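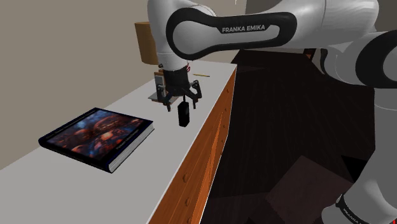 A long dresser with a smooth pale grey top.

Home recording tips: getting a clean vocal in a spare bedroom

Most of the faults in a home vocal come from the room. Treat the space first and leave plug-ins until the end.

Place the singer with their back to the softest part of the room, usually a full wardrobe with the doors open or a heavy duvet on a clothes airer. The microphone then points at the absorbent side. Avoid the exact centre of the room, where low notes build up unevenly.

Keep the mouth 15 to 20 cm from the capsule with a pop shield halfway between. Moving closer adds bass. Set the gain on the loudest line of the chorus so that peaks reach -10 dB, then leave it alone.

Record at 24 bit. Turn off the fridge if it can be heard through the wall, and put the car keys in it so that it gets switched on again.

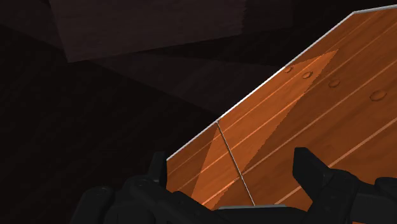
Should I record the vocal with reverb on it?
Record it dry and send reverb to the headphones only. It can be added to the track later, but it cannot be removed.

Rafferty Gallagher cut the lead vocal for the Helance single this way on a Sunday, before 9 a.m., when the road outside was quiet. He kept three full takes and edited between them at the breaths - never in the middle of a word.

For double tracking, mute the first vocal's reverb while singing the second. Consonants should land together. Where they don't, trim the "s" and "t" sounds from the double and leave them on the lead.

Label each take before closing the session.

50 comments | 591 shares
Contact Carnden | © Carnden | Back to top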